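絡んだケーブルを二台の腕で扱う Trulell公開日を訪ねる

特集・現場のロボット

Stavsideの駅を出て川沿いを下ると、倉庫を改装した建物が並ぶ一角に出る。そのうちの一棟、Nogueira棟の二階にTrulellの作業場がある。同社は小型の双腕ロボットを使い、電線やケーブルのような「柔らかくて長いもの」を扱う技術を開発している。2月、取引先と近隣の製造業者に向けた公開日が設けられ、本誌も午前の部から見学した。

受付で渡された紙には、その日の実演の順番が印刷されていた。午前はケーブルのつまみ上げと持ち替え、昼をはさんで遠隔操作の体験、そのあとに質疑という構成である。説明用の映像はほとんど使わず、来場者は少人数の組に分かれて机の前に立ち、動いている機械をそのまま見る。待ち時間は長いが、近くで見られるのはありがたい。

ケーブルの取り扱いは、組立工程の中でも自動化が遅れている部分だ。ねじや樹脂部品なら、形が決まっているので置き場所と向きを決めておけばよい。ケーブルは置くたびに形が変わる。同じ長さ、同じ太さのものでも、箱から出したときの巻き癖が一本ずつ違い、持ち上げれば先端が揺れる。二本が重なっていれば、どこまでが一本目なのかを見分けるところから始めなければならない。制御盤や家電の組立で、配線の工程に人手が残っている理由もそこにある。

Trulellが開発中のシステムはPrullerという。アーム二台と、手首に付けた小型カメラ、それに机全体を見るためのカメラを組み合わせる。アームの先は二本指の簡単なグリッパーで、特殊な吸着具や専用の治具は使わない。可搬質量は約800グラムで、工場で見慣れた大型機に比べれば非力だが、ケーブルの束を持つには足りるという。

最初の実演は、机に置いた黒いケーブルを途中でつまみ、持ち上げるというものだった。説明だけを聞けば簡単そうに思える。実際に見ると、指先を下ろす位置が少しずれただけでケーブルは逃げ、指は天板の上で空を切る。見学した回では一度目がこの空振りで、二度目につまめた。つまむ場所の選び方にも癖が出る。端に近すぎると残りが重く垂れ、中央に寄りすぎると両側の揺れが収まるまで次の動作に移れない。

手首のカメラの映像は、机の脇のモニターに映されている。人の目の高さから眺めていると指先とケーブルの前後関係はよくわからないが、手首側の映像では、どこを挟んでいるのかが一目でわかる。来場者の多くは、途中から実機よりもモニターのほうを見ていた。
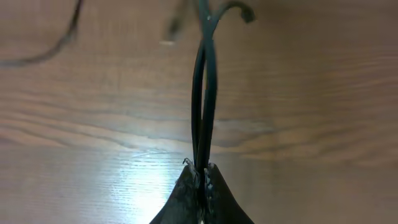

手首のカメラの映像。細長い輪になった黒いケーブルを、二本の指が挟んでいる。

担当者の説明では、手首カメラの弱点は視野の狭さと、動いているときのぶれである。指先の近くにはよく焦点が合うが、少し離れたケーブルはぼける。照明の反射が天板に白く出ると、そのあたりの木目もケーブルの輪郭も読み取りにくくなる。Prullerでは机全体を見るカメラで大まかな位置を決め、最後の寄せを手首カメラに任せている。両方の映像が食い違ったときにどちらを信用するかは、いまも調整を続けているところだそうだ。

天板が木目である点について、来場者から質問が出た。画像処理のためには無地のほうが楽だろう、という趣旨である。担当者の答えは、納入先の作業台が無地とは限らない、というものだった。木目の濃い筋は細い黒いケーブルと紛らわしく、開発の初期には筋のほうをつまみに行くこともあった。現在は減ったが、光の当たり方によっては今でも起きるという。この日の実演では見なかった。

続いて、両腕を使う実演に移った。片方の腕がケーブルを押さえ、もう片方が別の場所をつまんで引く。絡んだ束をほどくときの基本になる動作で、人間なら意識せずにやっている。機械にとっては、押さえる強さと引く速さの釣り合いが問題になる。強く引けば結び目が締まり、弱ければ何も動かない。Trulellでは結び目を直接引くことは避け、まず輪を広げて余裕をつくるという手順をとっている。

見学者の一人が、絡んだままでも片側から順に送っていけばよいのではないかと尋ねた。送り出す方式は過去に試したが、ケーブルの途中に端子や固い部分があると引っかかって止まるので採らなかった、との回答だった。コネクターの付いた完成品のケーブルを扱いたいという要望が多く、途中に何が付いているかわからない前提で考えているという。

ここで、アームの動きの作り方に触れておきたい。Prullerの動作は、一つひとつの軌道を技術者が書き込んだものではない。人が遠隔操作で手本を見せ、その記録から動きを学習させている。操作者は手元に置いた同じ形の小さな腕を握って動かし、机の上の腕がそれをなぞる。公開日までに集めたケーブル作業の記録は266件。失敗した記録も捨てずに残してあり、空振りのあとにどう立て直したかが、学習にはかえって役に立つことがあるという。

記録の取り方は地味な作業である。ケーブルを机に置き、操作者が持ち上げ、ほどき、並べて置く。終わればまた崩して置き直す。一回の制限時間は3分で、それを過ぎたら途中でも打ち切る。長くかかった記録は操作者が迷っている時間ばかりになり、学習した機械まで迷うようになる、というのが担当者の言い分だった。

操作者によって癖が違うことも話題になった。ある人は端から順に攻め、ある人は真ん中の輪から広げる。混ぜて学習させると動きが中途半端になるので、手順書で大筋をそろえ、細部は各自に任せている。手順書を見せてもらったところ、つまむ前に指を一度止める、引く前に反対の腕の位置を確かめるといった短い指示が並び、ところどころ手書きで直してあった。

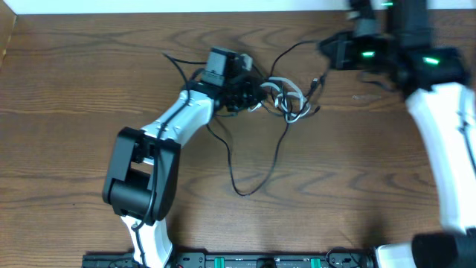 木の天板の上で作業する二台のアーム。左の手首の周囲にケーブルが広がっている。

二台のアームは同じ黒いレールに取り付けられている。間隔が固定されるので、位置合わせの手間が少ない。そのかわり互いの作業範囲が重なり、机の中央で腕同士が近づく場面が多くなる。ソフトウェアで接近を監視しているものの、片方が待つ時間が増えれば作業全体は遅くなる。どこまで近づけてよいかは速度との兼ね合いで、公開日の設定は普段より遅めにしてあるとのことだった。

アーム自身の配線も悩みの種である。扱う対象がケーブルで、腕にもケーブルが這っている。机の上のカメラから見れば、どちらも細長い線だ。自分の配線を作業対象と取り違えないように、腕の姿勢から配線のおおよその位置を計算し、その範囲をつかむ候補から外す処理を入れている。配線を腕の内部に通した機種に替える案もあるが、費用が上がるうえ、断線したときの交換が面倒になるので見送っている。

昼の休憩のあいだ、担当者は指先の部品を替えていた。指の内側は消耗品で、使ううちに表面が荒れ、繊維くずのようなものも付く。荒れた指はかえってよく滑り止めが効くこともあれば、ある日から急に滑り出すこともあり、交換の時期は回数で決めているそうだ。取り外しは工具一本で済む。指の角が丸いのは、天板に当たったときに引っかからないようにするためだという。

午後は遠隔操作の体験が行われた。記者も順番を待って腕を握らせてもらった。思ったより軽く、机の上のアームはほとんど遅れを感じさせずについてくる。ただし指先の感触は返ってこない。ケーブルを挟めたかどうかは映像で判断するしかなく、挟んだつもりで持ち上げると指だけが上がってくる。数回やって、真上から下ろすよりも少し斜めに入れたほうがよいとわかった。それでもケーブルを机の端まで運ぶのがやっとで、ほどくところまでは行けなかった。
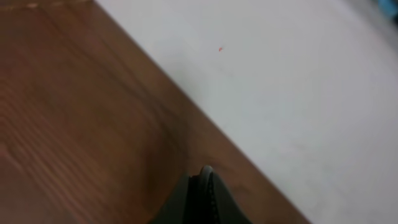
机の端での作業は、慣れた操作者でも嫌がる。指が天板の縁を越えると、どこまで下ろしてよいかの目安がなくなるからだ。ケーブルが縁から垂れれば自重で滑り落ち、拾い直しになる。学習用の記録では、縁に近い場所での作業をあえて混ぜているが、割合はまだ少ない。質疑でもこの点を尋ねる声があり、今後増やしていく方針だと説明された。縁に低い枠を付ければ落下は防げるものの、枠のない作業台で使いたいという相手もいて、単純には決められないようだ。

質疑で最も時間を割いたのは、導入の時期と費用だった。Trulellはまだ価格を示していない。まずは配線の前段階、つまり束から一本を取り出して向きをそろえる工程に絞って試験導入を進めるという。コネクターの差し込みまで任せたいという製造業者には、現時点では難しいとはっきり答えていた。差し込みには力の感覚が必要で、今の指先にはそのためのセンサーが付いていない。

作業の速さについても率直なやりとりがあった。同じ仕事を人がやればはるかに早い、という指摘に対し、担当者は否定しなかった。夜間に翌朝の分のケーブルをそろえておくような使い方なら、遅さはあまり問題にならないというのが同社の見方である。家電の組立を請け負っているという来場者は、うちは夜に電源を落とす決まりだから、そこから変えないといけないと話していた。

安全面では、アームが小さく力も弱いため、柵なしでの運用を想定している。ただ、ケーブルを引いている最中に人が手を出せば、弾かれた先端が当たることはありうる。公開日でも机の前の床にテープで線が引かれ、動作中はその内側に入らないように案内があった。動作を止めるボタンは操作者の席と机の手前の2か所にあり、見学中に一度、垂れたケーブルが関節に掛かりそうになって押された。再開までにさほど時間はかからなかった。

見学を終えたのは午後4時過ぎで、最後の組がまだ体験の順番を待っていた。次回の公開は夏前を予定しており、太さの違うケーブルを混ぜた実演を加えるという。申し込みはTrulellの窓口で受け付け、製造業以外からの見学も可能である。

関連記事
・配線工程はどこまで自動化できるか 組立現場への聞き取り
・遠隔操作で手本を集める 操作者の一日
・Stavsideの倉庫街に増える小さな開発拠点
・二本指グリッパーの選び方と指先の手入れ
・柵なし運用の前に確認しておきたいこと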